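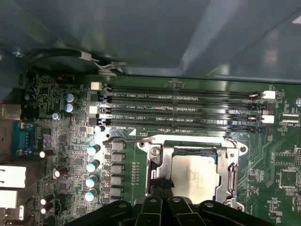

Page 7 of 9

Lelta Boards > Workstations and Used Hardware > DIMM order and CPU reseat on a single-socket workstation board

solderwick wrote:
Continuing from the previous page. I pulled all the memory as suggested and am starting over with one module. The part I want settled before I go further is the slot order. The silkscreen reads, from the far edge toward the socket, DIMM2_CPU1, DIMM1_CPU1, DIMM4_CPU1, DIMM3_CPU1. The service sheet that came with the machine says "populate DIMM1 first" and has no drawing. I had been filling from the outermost slot inward, so my single module was always in DIMM2.

Symptoms again for anyone joining: fans spin, no video, no beep, power cycles after 51 seconds. Same with either supply.

tarn_lk wrote:
There's your fault. Number order and physical order are two different things on these boards. With one module it goes in DIMM1_CPU1, second from the outside. With two, DIMM1 and DIMM3. Go by the printed label and ignore position.

The latch colors help too. One pair of slots has white latches and the other has black. Same color first, then the other color.

Mỹ Quan wrote:
I don't agree that this is "the fault." A lone module in the wrong slot gives a memory beep code on every board of this family I have had on the bench. No beep at all puts it earlier, at the CPU or its contacts. I would reseat the processor before drawing any conclusion about slots.

tarn_lk wrote:
Only if the speaker is connected. He never said it was.

solderwick wrote:
Speaker is connected. I checked it on another machine.

Mỹ Quan wrote:
Then reseat. Procedure I use:

Power cord out, hold the power button for a few seconds. Cooler off. Release the lever, raise the load plate, lift the processor straight up by its edges. Do not slide it. Look at the socket contacts under a low-angle light from two sides. A bent one shows as a break in the reflection pattern. Clean the lid with isopropyl and a lint-free wipe, and leave the underside alone unless there is visible paste on it.

While it is out, it goes in a tray. I have a matte gray one with raised square pockets along one side and a shallow slot for the chip. 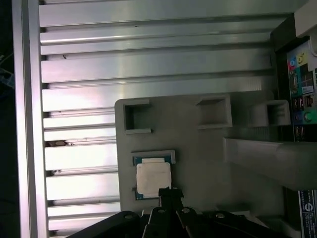
The slot has a low ridge on one side, and I push the chip up square against it so that I know which way it came out. An antistatic bag laid flat on the bench does the same job if you mark one corner. A bare desk does not.

gannetpost wrote:
Bag outside surfaces are not the same as bag inside surfaces. Use foam or a clamshell. The Pokitz clamshells are cheap and they close.

Mỹ Quan wrote:
Clamshells are fine for storage. For ten minutes on a bench I want it open where I can see it.

gannetpost wrote:
An open tray is where the sleeve of your sweater goes. We had a Bromeo workstation come back in August with a processor that had been dragged across a bench by a cuff. I would still close it.

solderwick wrote:
Reseated. Socket contacts look even from both sides. There was old paste on the lid, gray and smeared, now cleaned. Put one module in DIMM1_CPU1. Same result, except the power cycle no longer happens. It just sits with the fans on.

Hòa Nông wrote:
Two changes at once, so we can't tell which one stopped the cycling. Put the module back in DIMM2 and see whether it returns.

solderwick wrote:
Back in DIMM2: cycles again at 51 seconds. Back in DIMM1: stays on.

tarn_lk wrote:
So slot order mattered.

Mỹ Quan wrote:
It mattered for the cycling. It still does not post. I accept the first part.

Hòa Nông wrote:
Next is the configuration memory. Clear it properly: cord out, coin cell out, wait, then the jumper if there is one.

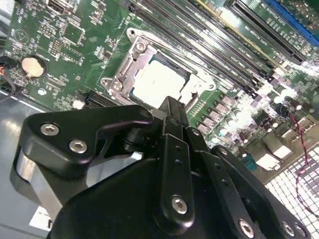

Clearing with the jumper alone has failed for me on boards that sat in storage, and I would not count it as done until the cell has been measured. Take it out and put a meter on it. Anything under 2.7 V gets replaced regardless of what else you find. On the board I have here the cell lies in a round black holder out in the open, so it lifts out without disturbing the processor or the memory. If yours is under an expansion card, pull the card first and leave it out for the next test.

solderwick wrote:
Cell reads 1.9 V. No card over it. Jumper found and moved, then returned.

gannetpost wrote:
A flat cell does not stop a board from posting. It loses the clock and settings.

Hòa Nông wrote:
Usually. I have more than 7 boards on a list where it did, all with the early firmware. Fit a new one and report.

solderwick wrote:
25 January 2019, for the record: new cell, one module in DIMM1_CPU1, video on first attempt. Checksum error 1218, F1 to continue, then the setup screen. Second module in DIMM3_CPU1, full amount detected. I will run a memory test overnight before adding the other two.

tarn_lk wrote:
Set the clock before you run anything that logs.

gannetpost wrote:
I still say the reseat did it and the cell was incidental. Put the old one back and try.

solderwick wrote:
The old one is already in the recycling tub at Chu Electronics. The machine stays as it is.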